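Kitchen Planning for Small Homes
Handout 4: Work surfaces, storage and the distance between them

Course tutor: Nayeli Zavala
Please read before the evening session and bring your own floor plan in pencil.

Last time we measured the room. Now we decide where the work is done. In a small kitchen the worktop and the wall above it should be planned together, although many people choose them in two different shops. 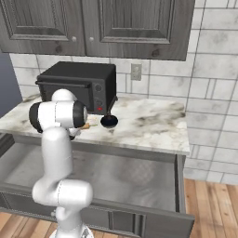
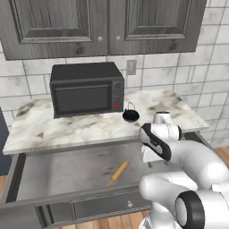 4.1 The main preparation area

Every kitchen needs one stretch of worktop which stays free. I call it the main area. It should lie between the sink and the hob, because most food travels in this direction: it is washed, then cut, then cooked. If you have several short pieces of worktop, choose the longest and protect it. The kettle, the toaster and the bread bin must live somewhere else.

In the Astcombe flats, which some of you know from the first handout, the architect put the fridge in the middle of the wall. The result is two surfaces, both too short for a chopping board and a bowl together. Florante Ignacio redrew this plan for us with the fridge at the end, and you will find his drawing in the folder. Compare the two before you start your own.

4.2 Wall cupboards

The usual gap between worktop and wall cupboard is 52 cm in our exercises. A taller cook may want more, but then the top shelf becomes difficult for everybody else in the house. Ask who cooks most often and measure this person's reach with the shoes they wear at home.

Door swing is forgotten very often. Draw every door open on your plan, also the ones at head height. A pair of doors needs less free space in front than one wide door — this matters in a narrow room.

4.3 Heavy and light

Heavy things go low. Cast iron, large pots and the mixer belong under the worktop, best in deep drawers. Plates can be low or high, as you prefer. Glasses and dry food may go up.

A household of two in the Sison exercise listed almost 15 objects which they lifted every day. Only a few of them were stored between hip and shoulder. Moving the others cost nothing.

4.4 Light on the surface

A lamp in the centre of the ceiling puts your own shadow on the board. Fix a strip under the wall cupboards, near the front edge, and switch it separately.

Homework

Complete exercises 10 and 11. For exercise 11, mark the main area with hatching and write its length beside it. Do not colour the plan yet — we will use colour for the electrical points in Handout 5.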